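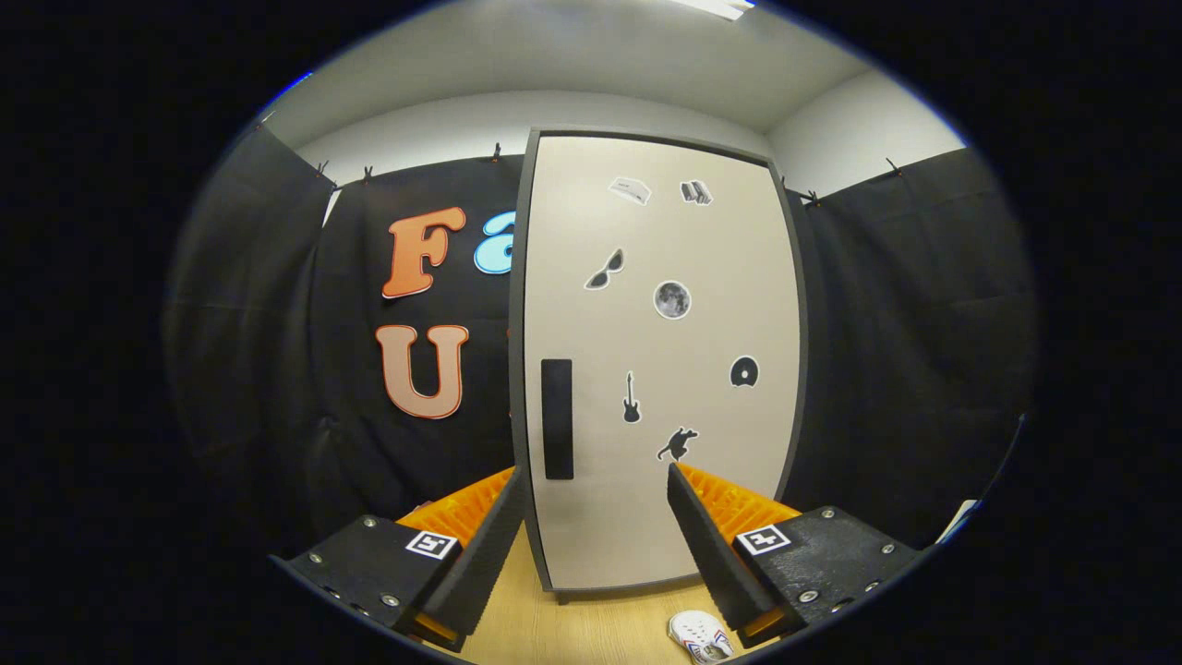
07/02/2014

Carry-on changes at Basport, quick version

Basport airport is cutting the free carry-on allowance on its regional flights. One bag, must fit the sizer at the gate. No second "personal item" unless it goes under the seat in front. Laptop sleeves are OK, so are diaper bags.

Applies to the Pladness and Moltwood routes first. Slaoui flights stay as they are until December, when the winter timetable kicks in. Could change, keep an eye on the departures page.

Oversize bags get checked at the gate for a flat fee of 123. Cards only, no cash. Desk staff had more than 900 complaints about full overhead bins last year, so thats the thinking.

A few things readers asked:

Strollers still free. Musical instruments, call ahead. Duty free bag counts as your one item on Pladness flights, but not on Moltwood. No idea why, we asked twice and are still wating.

Booked before today? Old rules hold, bring the printed confirmation.

First flight under the new rules is the 715 to Moltwood. Get there early, the line at security was bad all last week. More next issue if we hear back.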